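3. 작업실의 천장 조명과 칸막이 조건

3.1 조사 대상

본 절에서는 수작업 정리 과제를 수행하는 실내 작업실의 조명 배치와 칸막이 재료를 기술한다. 앞 절에서 다룬 작업대 높이와 물품 배열은 작업자의 자세에 직접 관여하는 반면, 천장과 벽면의 조건은 작업면의 밝기 분포와 반사광을 통해 간접적으로 작용한다. 사무용으로 설계된 방을 작업 공간으로 전용하는 경우, 조명 기구의 위치는 대개 기존 설비를 그대로 따르며 작업대의 배치가 이에 맞추어 결정된다. 따라서 작업대의 방향을 정하기 전에 천장면을 먼저 기록할 필요가 있다.

조사는 Flotport 건물의 작업실 2개소를 대상으로 하였다. 두 작업실은 각각 Rukine실과 Lozano실로 표기한다. Rukine실은 반투명 유리 칸막이로 복도와 분리되어 있고, Lozano실은 네 면이 모두 도장된 석고 벽체로 되어 있다. 현장 기록은 Sumaiya Mridha가 담당하였으며, 측정 항목과 기록 양식은 Sistard 실내환경 점검표를 수정하여 사용하였다. 3월에 실시한 예비 점검의 값은 조명 기구 일부를 교체하기 이전의 것이므로 분석에서 제외하였다.

3.2 천장면의 구성

Rukine실의 천장은 백색이며, 보에 의해 얕은 격자형 구획으로 나뉜다. 조명은 긴 직사각형 형광등 기구로 이루어지고, 기구의 방향은 한 가지로 통일되어 있지 않다. 구획과 기구의 방향이 다를 경우 보의 측면에 명암 차가 생기며, 이 명암은 광택이 있는 작업면에 줄무늬 형태의 반사로 나타날 수 있다. 평평한 천장을 전제로 한 조도 계산은 이러한 효과를 반영하지 않으므로, 본 연구에서는 계산값을 사용하지 않고 작업면에서의 실측값만을 사용하였다.

천장면에는 형광등 외에 소형의 검은색 설비가 분산되어 있다(그림 2). 이들은 면적이 작아 밝기 분포에 미치는 영향은 무시하였으나, 보조 조명을 추가로 설치할 때에는 위치상의 제약이 된다. 천장 왼쪽에는 백색의 덕트 또는 보가 안쪽 벽 방향으로 이어지며, 기록 양식에서는 이를 격자 구획과 구분하여 별도의 돌출 요소로 분류하였다. 돌출 요소의 아래쪽은 인접 구획보다 어둡게 측정되는 경향이 있어 측정점을 조밀하게 배치하였다.

칸막이는 높고 옅은 색의 반투명 유리판을 이어 세운 형태이다. 유리면에는 천장 조명이 비쳐 보이며, 이는 칸막이를 등지지 않고 마주 보는 작업자에게 2차 광원으로 작용할 가능성이 있다. 칸막이 앞에는 회색 스탠드형 선풍기가 놓여 있고, 그 옆의 작업대 위에는 검은색 사각 표식이 인쇄된 흰 판이 비스듬히 세워져 있다. 표식판은 반사광이 표식 위에 겹치면 대비가 낮아지므로, 점검표에 판의 기울기를 기재하는 항목을 두었다.

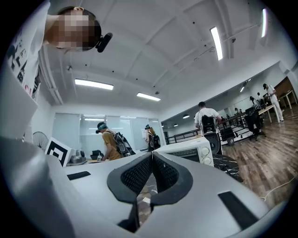

그림 2. Rukine실의 천장 격자, 형광등 기구 및 반투명 유리 칸막이.

3.3 측정 방법

수평면 조도는 작업대 상판 높이에서 측정하였다. 측정점의 간격은 300 mm로 하고, 상판의 가장자리에 걸치는 점은 안쪽으로 이동시켰다. 각 측정점에서 2회씩 측정하여 평균을 취하였으며, 두 값의 차이가 허용 범위를 벗어난 경우에는 해당 점을 다시 측정하였다. 형광등은 점등 직후 광출력이 안정되지 않으므로 충분한 예열 후에 측정을 시작하였다. 외부 채광의 영향을 줄이기 위해 측정은 일몰 이후에 실시하였고, 복도 조명은 소등하였다.

칸막이의 반사는 작업자의 눈높이에서 휘도계로 측정하였다. 측정 방향은 작업자가 물품을 집는 자세와 이를 내려놓는 자세를 기준으로 정하였다. 고개를 숙인 자세에서는 유리면의 상부가 시야에서 벗어나므로 반사광의 영향이 감소할 것으로 예상하였다. 선풍기는 측정 중 정지 상태로 두었으며, 철망의 그림자가 상판에 닿는 측정점은 기록지에 따로 표시하였다.

3.4 배치에 대한 검토

Rukine실의 작업대는 긴 변이 유리 칸막이와 직각을 이루도록 배치하는 것이 유리한 것으로 판단된다. 이 경우 작업자는 칸막이를 측면에 두게 되어 반사된 형광등이 주시 방향과 겹치지 않는다. 다만 칸막이 쪽 통로의 폭이 줄어들어, 선풍기와 표식판을 현재 위치에 유지하려면 작업대를 안쪽 벽 방향으로 옮겨야 한다. 이동 후에는 천장의 돌출 요소와 작업대의 상대 위치도 달라지므로 측정점을 다시 설정한다.

Lozano실에서는 벽면이 무광 도장으로 마감되어 칸막이 반사에 해당하는 항목이 발생하지 않았다. 두 작업실의 결과를 비교할 때에는 이 항목을 제외하고 수평면 조도의 균제도만을 대상으로 하였다. 보조 조명의 추가 여부와 기구의 색온도 차이에 관한 분석은 4절에서 다룬다.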